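Cours 4 : la grille, ou comment arrêter de dessiner « à peu près »
Atelier de dessin d'observation, première année

Bon, on reprend là où on s'était arrêtés en mai, avec la mise au carreau. Je sais que certains d'entre vous trouvent ça scolaire (Maximiliano Carrasco me l'a redit à la sortie, avec le sourire, mais il me l'a redit). Je vous demande quand même de jouer le jeu pendant deux séances, après vous ferez ce que vous voulez.

Le principe, vous le connaissez. Je pose un quadrillage sur mon modèle, je trace le même en plus grand sur mon support, et je recopie case par case. Les peintres de fresque s'en servaient pour passer du petit dessin préparatoire au mur, et on voit encore les lignes sur pas mal d'études anciennes, au crayon ou à la pierre noire. Moi j'adore ces feuilles-là, souvent plus que le tableau fini !

Prenons un cas concret. Votre croquis est carré et vous voulez l'agrandir sur un panneau de 900 mm de côté. Avec des cases de 15 mm sur le croquis et un rapport de 2, vous obtenez des cases de 30 mm sur le panneau, donc un croquis de 450 mm. Jusque-là, rien de méchant. Si votre panneau mesure 805 mm parce que vous l'avez récupéré dans la réserve, ne bricolez pas une case plus étroite au bout : laissez une marge, ou changez le rapport. J'ai vu trop de visages écrasés à droite à cause d'une dernière colonne trichée.

Là où ça devient intéressant, c'est quand le quadrillage n'est pas vu de face. Une grille régulière posée à plat sur une table, regardée d'un peu haut, ne ressemble plus du tout à du papier quadrillé. Les lignes qui s'éloignent de vous se resserrent vers le fond, celles qui passent en travers restent plus ou moins parallèles au bord. Votre cerveau, lui, continue à vous souffler « carré, carré, carré », et votre main l'écoute. C'est le piège numéro un de l'année.

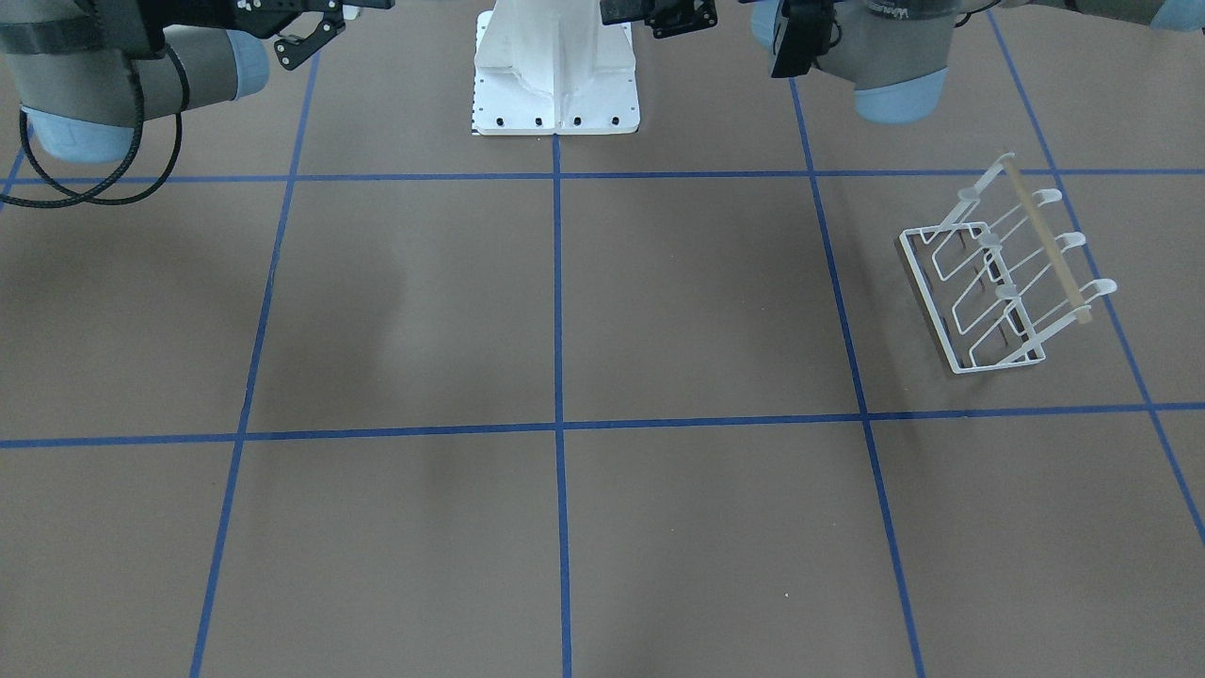
Fig. 1. Ruban bleu sur un plan brun : les bandes s'écartent vers le bas.

Pour l'exercice, je vous demande de chercher le point de fuite. On prolonge au crayon léger les lignes qui s'éloignent, et on regarde où elles se rencontrent. Presque toujours, c'est en dehors de la feuille, alors scotchez une chute de papier au-dessus avant de commencer, ça vous évitera de dessiner sur ma table. Ensuite, faites passer la ligne d'horizon par ce point et notez sa hauteur : elle vous dit d'où on regarde.

Attention aussi aux lignes qui ne sont pas droites dans la réalité. Un ruban collé à la main ondule, un carrelage ancien aussi. On construit d'abord la perspective avec des droites propres, et on ajoute les accidents après. Encarnación Aranda fait l'inverse et s'en sort très bien, mais elle dessine depuis bien plus longtemps que vous (et que moi, d'ailleurs).

Matériel pour la prochaine fois : une règle longue, un crayon 2H, une gomme mie de pain, du papier de brouillon. Le carnet Clovard convient, le Kaslow aussi, mais son papier boit un peu si vous passez à l'encre.

À rendre : une étude de sol ou de table en perspective, lignes de construction visibles. Ne gommez rien, je veux voir vos hésitations. Pour ceux qui n'ont pas de carrelage chez eux, le hall du bâtiment Segura est parfait, allez-y plutôt le matin, quand la lumière rase le sol.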